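9/10/19

Most of my evenings since March have gone into one thing: collecting examples for the grasping model. I'm doing it all in simulation for now. The plan was 600 demonstrations, and I have a little more than half of them saved.

Each one is me driving the arm by hand with the controller until the episode ends, then marking it keep or toss. I can get through up to 30 in an evening before my thumbs give out. The logger, which I named Closow, writes out the joint positions, the gripper opening and the camera views. The view from the gripper is the one I watch most while lining up. 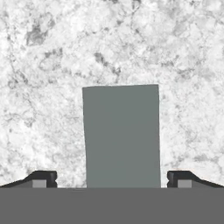
I toss more than I expected to. If I stop halfway down and think about it, the pause ends up in the data, and the first model I trained on it learned to hover. So now I redo any run where I hesitate. I also start the arm from 14 different poses, picked at random by the script, because the early set all began from the same spot and the model was lost anywhere else.

The room is a kitchen with a marble-patterned counter, a sink and a cutting board. I spent a weekend on it and probably should have spent less. The window alone took an evening - I kept fiddling with the bars.

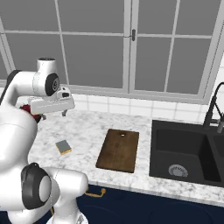 *Image: my own render, Mernetti kitchen, v11. Fine to reuse with a link back.*

File sizes are starting to be a problem. I was saving every camera at full resolution, and the old drive filled up last week. I've cut the room view down and left the gripper view alone. The loader needed a small fix after that, and it's in the repo now.

Next up is changing the lighting between runs, then another round of training once the set is done.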